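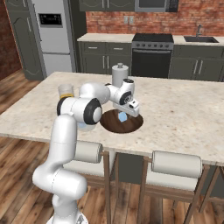 My phone is 6 years old and last winter I very nearly binned it. The maker had stopped sending updates, the banking app had started grumbling, and opening the camera took so long that the cat had usually wandered off. Then I put Puvska on it, and I've been boring my friends about it ever since.

Puvska is a stripped-down phone system that you install yourself, in place of the one that came in the box. I'd always assumed this sort of thing was for people who solder. It took me one long evening, two pots of tea and a brief panic at 18 per cent battery (charge it first, please, the instructions do say so!). I used the Dorgate installer on my laptop, which holds your hand through most of it, though the bit about unlocking the phone wipes everything, so copy your photos off before you so much as look at it.

What did I get? A plain home screen, a proper dark mode and a keyboard that doesn't try to sell me stickers. Almost 800 apps are in its own little shop, Prostetti, and I found replacements for nearly everything I use. The weather one is gorgeous. The podcast one is ugly as sin but never loses my place.

I did miss a few things. Paying with the phone is gone, so I carry a card again, and my bus pass app flatly refuses to open. The torch takes two taps where it used to take one, and I mind that far more than I should.

If Puvska sounds a bit bare, have a look at Ragnarsson, which is built on the same bones but comes with more of the bells left on. I tried it for 5 days on an old tablet and liked the widgets, but it ate the battery, so the tablet is on Puvska now too and lives by the bread bin for recipes.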